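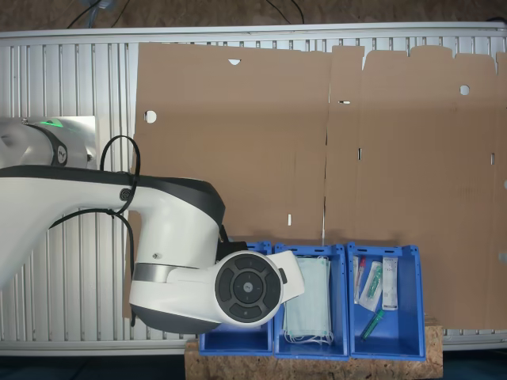
Speaker notes: sorting out the parish map chest

Slide 1. Good evening, and thanks for having me back. I was last in Netville in February, when I talked about field names. Tonight is about how we listed the old maps and what we would do differently. Forty minutes, then questions. Please stop me sooner if you can't hear at the back.

Slide 2. The chest. It came to us from the Agarwal estate office with no list. There were almost 300 sheets in it, most of them rolled and some folded inside other maps. The oldest date written on anything is 1521, but that is a copy of a boundary description, and the handwriting is much later. Say this clearly, as people get excited by the date.

Slide 3. Flattening. We left the rolled sheets under blotting paper and boards. The folded ones took longer. Two tore along old creases and have gone to a paper conservator. We should have asked for advice before opening those.

Slide 4. Numbering. Soft pencil, back of the sheet, bottom right corner. We began with a separate run of numbers for each farm and gave it up, as half the maps cover more than one farm. Now it is one run from start to finish, and the farm goes in its own column.

(Pass the sample sheet round here. It is a photocopy, so it can be handled.)

Slide 5. Place names. Brendent is spelt 4 ways. We copy the spelling on the map and put the modern name beside it. Hedik is harder — on some sheets it is a wood, on others a lane, and on the tithe copy it is a single field. We have left it as three entries.

Slide 6. What the maps show. The mill stream was moved. The earlier sheets have it running behind the church, the later ones along the road. If short of time, skip the orchard boundaries and go straight to the mill.

Slide 7. Next. The list is finished but not checked. Reading room visits are by appointment. Paper copies of the list are on the table by the door — one per household, please.

Questions. Somebody will ask about the railway plans. They are at the county record office, and we only hold the index.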